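Right arm drops out mid-task, then jerks when it comes back
Posted in Hardware faults, 1st December
Plemport

I run a two-arm cell on a tabletop frame. Both arms bolt to plates on an aluminum rail, left and right, and each has its own small board hanging below the rail. The task is sorting out phone charging cables: pick up a plug, hand it across, put it down clear of the other cables. The controller software is Drirum, on the stable release.

The left arm has been fine. The right arm loses communication partway through a run. The log says "bus timeout, joint 5" and sometimes joint 6 as well. The arm goes soft and sags toward the mat, and the left one carries on as if nothing happened. After a few seconds the right one reconnects and moves straight to wherever it was supposed to be by then, at full speed. Last week it hit the left gripper hard enough to strip a gear in the wrist servo.

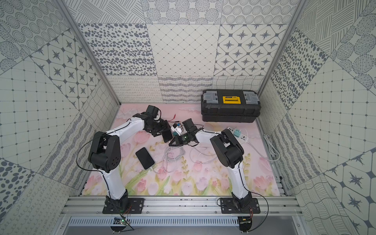
I went through the log for the last 81 runs and 13 of them have at least one dropout. Most come when the two grippers are close together in the middle, which is where the arms reach furthest. It has never dropped out while parked.

What I have done so far:
Swapped the boards left to right. The fault stayed with the right arm.
Replaced the servo on joint 5. No change.
Lowered the bus speed. It may have helped a little, I can't tell.
Raised the timeout to 2000 ms. Fewer errors in the log, but the jump on reconnecting got worse.

I would like to know where to look next, and whether there is a way to stop the jump. I have had my hands in there between runs to reset the cables and I don't want to do that again until this is sorted.

Edit: the supply reads fine at the board with the arm parked. I haven't measured it at the wrist. One run today got as far as picking up the plug and holding it over the phone before I stopped it myself. 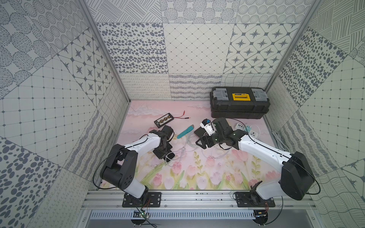 Omard
Put the timeout back to the default first. With it set that long the controller keeps advancing the target while the arm isn't listening, so the catch-up move is bigger. That is where your stripped gear came from.

On the fault itself, you moved the board and changed the servo and it stayed put, so what is left is the wiring in the arm. Check the cable across the elbow. It flexes every time the arm reaches out, and a conductor can break inside the jacket with nothing showing outside. Power off, unplug both ends, put a meter on each wire and bend the cable slowly through its full range. If a reading jumps, replace the whole cable. Leave a bit more slack in the new one and don't zip tie it right at the joint.

For the jump, look in the Drirum settings for "resume on reconnect" and turn it off. A dropout should then latch as a fault and stop both arms until you clear it by hand. If your version doesn't have the setting, update. Either way, cut the servo power before you reach in. A software stop leaves the servos live.

Dizon
had the same on mine, was a loose connector at the shoulder. pushed it back in and its been ok since May

Plemport
It was the cable. The data wire went open when I bent it past a right angle. New one is in with more slack, timeout is back to default and resume is off. 7 runs so far with no dropout. I have also ordered a switch for the servo supply so I can cut it from the front.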